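모스코스 하드오일 1000ml (무광)
제조: 쿠마레크 / 취급: 그란우드
원목 상판, 선반, 의자, 문짝용 실내 마감 오일

원목 상판에 첫 오일이 스며드는 순간을 좋아하시는 분이라면 아마 이 페이지를 끝까지 읽으실 것 같습니다. 저희도 그 순간이 좋아서 오일을 팔고 있거든요! 희뿌옇던 나무가 천천히 짙어지고, 사포질할 때는 잘 안 보이던 결이 한 줄씩 올라오는데, 몇 번을 해도 질리지가 않습니다.

모스코스는 아마인유와 동유를 바탕으로 하고 카나우바 왁스를 조금 섞은 하드오일입니다. 표면에 두꺼운 막을 올리는 바니시와 달리 나무 속으로 먼저 들어가 굳고, 왁스는 겉에 아주 얇게 남습니다. 손바닥으로 쓸어보면 나무 감촉이 그대로 살아 있어요. 무광이라고 적혀 있지만 완전히 죽은 무광은 아니고, 창가에서 비스듬히 보면 은은하게 윤이 돕니다(이 정도 광을 제일 좋아한다는 분이 매장에 참 많습니다).
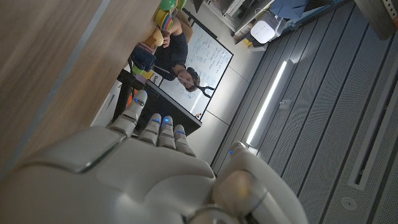

그란우드 쇼룸에서, 2021년 3월 4일

색은 투명 한 가지만 들여옵니다. 쿠마레크에서는 백색과 호두색도 만드는데, 백색은 저희가 참나무에 발라보니 기공에 안료가 고르게 앉지 않아서 아직 망설이는 중입니다. 투명도 바르고 나면 나무 색이 꽤 진해집니다. 물을 적신 헝겊으로 자투리를 한번 닦아보세요. 그때 보이는 색이 완성 색과 제법 비슷합니다. 단풍나무나 자작나무처럼 밝은 수종은 노란 기가 조금 돌고, 호두나무는 정말이지 근사해집니다.

어떤 나무에 잘 맞나요
참나무, 물푸레나무, 호두나무, 벚나무, 너도밤나무에 두루 잘 먹습니다. 소나무와 삼나무는 무른 부분이 오일을 많이 빨아들여서 첫 번째 도포 때 넉넉히 준비하셔야 합니다. 티크나 로즈우드처럼 자체 기름이 많은 나무는 건조가 더딥니다. 바르기 직전에 알코올로 표면을 닦아내면 나아지는데, 그래도 안 보이는 쪽에 먼저 시험해 보시기를 권합니다. 이미 우레탄이나 락카가 올라간 가구에는 스며들 곳이 없으니 칠을 전부 벗겨낸 뒤에 쓰세요.

바르는 순서
1. 120번에서 시작해 180번까지, 결 방향으로 샌딩합니다. 더 곱게 갈면 표면이 지나치게 닫혀 오일이 덜 들어갑니다.
2. 먼지를 청소기로 빨아들이고 마른 천으로 한 번 더 닦습니다.
3. 캔을 흔들지 말고 막대로 바닥까지 천천히 저어 주세요. 흔들면 거품이 생겨요.
4. 푸티크 패드나 보풀 없는 면 헝겊에 조금씩 묻혀 얇게 폅니다. 얇게, 생각하시는 것보다 더 얇게요!
5. 표면에 남은 오일은 새 헝겊으로 전부 닦아냅니다.
6. 8시간 말린 뒤 고운 패드로 가볍게 문지르고 한 번 더 바릅니다.

저희에게 들어오는 문의 가운데 가장 흔한 것이 끈적임인데, 거의 언제나 5번을 대충 넘긴 경우입니다. 바른 직후에는 촉촉한 느낌이 예뻐서 닦아내기가 아깝지요. 그 마음은 너무나 잘 압니다.

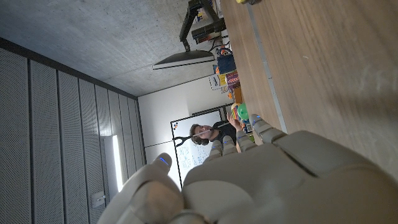

그래도 닦으셔야 합니다. 남은 오일은 나무로 들어가지 못하고 겉에서 어설프게 굳는데, 그 위에 컵을 올려두면 동그랗게 자국이 찍힙니다. 이미 끈적해졌다면 같은 오일을 헝겊에 조금 묻혀 문지르세요. 굳다 만 층이 풀리면서 같이 닦여 나옵니다. 그래도 안 되면 고운 사포로 살짝 걷어내고 다시 얇게 한 번 바르면 됩니다. 오일 마감의 제일 고마운 점이 이겁니다. 망쳐도 그 자리만 다시 하면 되거든요.

건조와 경화
손에 묻어나지 않을 때까지는 하룻밤이면 되지만 속까지 굳는 데는 7일이 걸립니다. 그동안은 물컵, 젖은 행주, 화분을 올리지 마시고 식탁보도 덮지 마세요. 오일은 공기 중의 산소와 만나 굳으므로 창문을 조금 열어두는 편이 좋습니다. 12월처럼 난방을 돌리면서 문을 꼭 닫고 지내는 때에는 며칠 더 기다려 주세요. 냄새는 시트러스 껍질과 견과류 중간쯤인데 매장에서는 호불호가 갈립니다. 저는 아주 좋아합니다.

작업실을 운영하는 틸 루퍼트 님은 상판 아랫면도 윗면과 같은 횟수로 바르신답니다. 넓은 판재는 한쪽만 막아두면 습기를 먹고 뱉는 속도가 양쪽이 달라져서 휘기 쉬운데, 아랫면까지 챙기면 계절이 바뀔 때 한결 안정적입니다. 귀찮아도 꼭 해보세요. 끝단면, 그러니까 나이테가 보이는 마구리 쪽은 오일을 무섭게 빨아들이니 세 번까지 발라도 좋습니다.

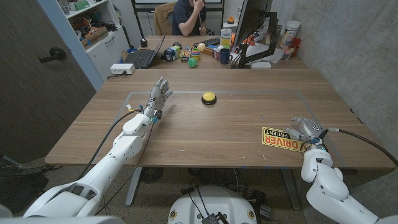 평소 관리
마른 천이나 물기를 꼭 짠 천으로 닦으시면 충분합니다. 주방 세제는 어쩌다 한 번은 괜찮아도 매일 쓰면 왁스 층이 빠집니다. 물방울이 맺히지 않고 납작하게 퍼지기 시작하면 다시 바를 때가 된 것이에요. 전체를 갈아낼 필요 없이 깨끗이 닦고 말린 다음 아주 얇게 한 번만 펴 바르세요. 자주 쓰는 식탁이라면 한 해에 한 번, 책장이나 벽 선반이라면 그보다 훨씬 드물게 하셔도 됩니다.

연필 자국과 얕은 긁힘은 보수할 때 대부분 사라집니다. 눌린 자국에는 젖은 헝겊을 대고 다리미를 잠깐 올려보세요. 나무 섬유가 김을 먹고 부풀어 오르는데 처음 보시면 꽤 신이 납니다! 다 마른 뒤에 그 부분만 샌딩하고 오일을 바르면 됩니다. 참나무에 쇠붙이를 젖은 채로 두면 검은 얼룩이 생기는데, 이건 타닌 반응이라 오일로는 못 막습니다.

꼭 지켜주세요
오일이 묻은 헝겊과 패드는 뭉쳐두면 저절로 열이 나 불이 붙을 수 있습니다. 쓰고 나면 바로 물에 푹 적셔 뚜껑 있는 금속통에 담거나, 바깥에서 한 장씩 펼쳐 완전히 말린 다음 버리세요. 샌딩 먼지와 오일이 섞인 찌꺼기도 마찬가지입니다. 작업하는 동안에는 환기하시고, 아이 손이 닿지 않는 곳에 보관하세요.

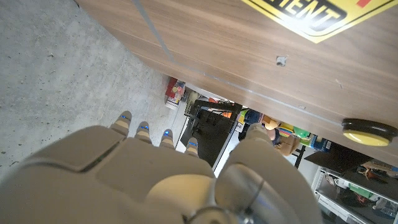

넓은 나무판과 그 아래 좁은 틈

제품 정보
용량: 1000ml
광도: 무광
색상: 투명
도포 횟수: 2회 (마구리는 3회까지)
재도포 간격: 8시간
완전 경화: 7일
도구 세척: 사용 직후 전용 희석제
보관: 서늘하고 어두운 곳, 얼지 않게

남은 오일은 캔 속 공기 때문에 표면부터 막이 생깁니다. 작은 유리병에 가득 채워 옮겨 담으면 훨씬 오래갑니다. 막이 생겼다면 걷어내고 거름망에 한 번 걸러 쓰세요. 바닥에 덩어리가 졌거나 젓가락으로 저어도 풀리지 않으면 그 캔은 보내주셔야 합니다.

함께 찾으시는 제품
푸티크 면 패드
푸티크 고운 마감 패드
쿠마레크 전용 희석제
쿠마레크 원목 비누

매장에는 수종별로 한 번 바른 것과 두 번 바른 것을 나란히 붙여둔 견본판이 있습니다. 쓰시려는 나무의 자투리를 가져오시면 그 자리에서 발라드리고, 마른 뒤의 색이 궁금하시면 맡겨두셨다가 다음 날 찾아가셔도 됩니다. 제품 문의는 그란우드 마감재 담당 마리나 차네토스 앞으로 남겨주세요.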